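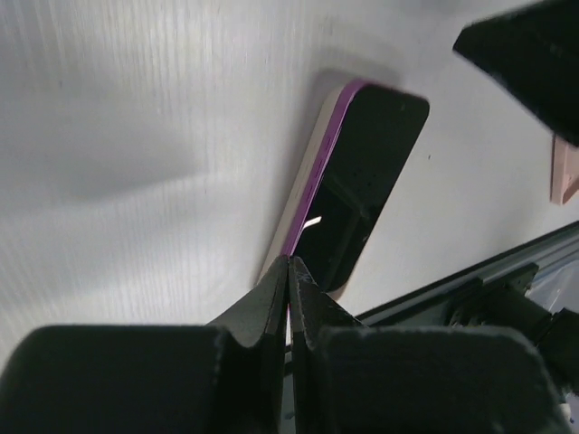 Where do people put their phone down when they get home? Mostly on the first flat surface they come to, and it tends to stay there until bedtime.

4.2 Phones on the table

I went into this part of the study expecting to write about keys. Keys have hooks and bowls and little trays, and people have opinions about them. But when Dalal Tarawneh and I read through the 1,763 diary entries from the Stevalel households, phones kept turning up, and nearly always on a table (kitchen tables first, then desks), so phones got their own section!

Figure 3. Phone-shaped device with a black screen and a purple edge, lying face up at an angle on a white tabletop.

What I like about Figure 3 is the angle. Hardly anyone in our diaries talked about lining a phone up with the table edge. They put it down slantwise and walked off – "dropped it wherever," as one person wrote in February. Screen up was the usual way, too, even for people who told us they were trying to look at it less.

Color came up more than I'd planned for. A dark screen on a pale table is easy to spot from the doorway, and so is a bright edge like the purple one in the figure. Two of our households had bought loud cases for exactly that purpose. Eamon Corrigan, who coded the entries with me, wanted to treat this as decoration, and we went back and forth on it for a while. In the end we coded it under "finding things," with a note in the appendix – see Table 6 for the entries we disagreed on.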